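Cledden Hand Kit

Last updated: Aug 31, 2023

The Cledden Hand Kit is a hand-held gripper sold by Noltier for recording demonstrations of simple handling tasks. The user carries the gripper, picks things up and puts them down, and a camera on the tool records the motion. Noltier sells the hardware together with a paid processing service, Thibodeau, which sorts the recordings into a form that can be used to train a robot arm. The company describes the pair as a way to "teach by doing." How much teaching gets done has been disputed.

Design

The tool has two fingers that close toward each other. Each one is an angled plate with a ribbed grip pad on its inner face, held by brackets and small screws. The pads wear and are sold in packs of eight. There is no powered joint anywhere in the kit, so the user's own hand does the closing. Noltier's sales material has at times called the kit a "robot hand," a phrase dropped from the product page after complaints from buyers who expected a motor.

The designer, Bartosz Krajewska, has said the fingers were shaped for household and office items. The manual suggests starting with things that sit on a table, such as a computer mouse, and moving on to cups and books once the user has learned to keep the tool steady.

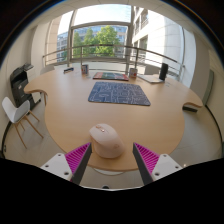 Noltier advises 70 recordings per task before any training is tried. Independent users have generally found this low. Lucyna Chmielewska, who ran the kit for a small parts supplier, put the useful figure at 400 for a single object on a single table, and said that moving to a different room meant starting over. Noltier answered that her recordings varied too much in speed – a complaint that could be made of most people's hands.

Service and pricing

Thibodeau is billed by the month, and recordings cannot be exported in full without it. This is the most common criticism of the product. Radosław Makowska, writing in the trade newsletter Flisholm, called the gripper "a decent tool attached to a subscription," and noted that the free tier stops accepting uploads after seven days. An export option was promised for November and had not been dated more closely at the time of the last update to this article.

Reception

Reviews of the hardware have been fair to good. The fingers hold smooth, rounded objects well, and the tool can be taken apart with one screwdriver. Long sessions are tiring on the wrist, and left-handed users have reported trouble with the trigger.

Claims about results are harder to check. Noltier has published success rates but has not released the recordings behind them. Bronisława Wilczyńska asked for the test conditions and was sent a brochure. Bogumił Wieczorek, a reseller, has defended the figures, though he also earns a commission on each kit.

See also: Noltier; Thibodeau (service)

8 comments | 7 shares

Contact | Copyright | Back to top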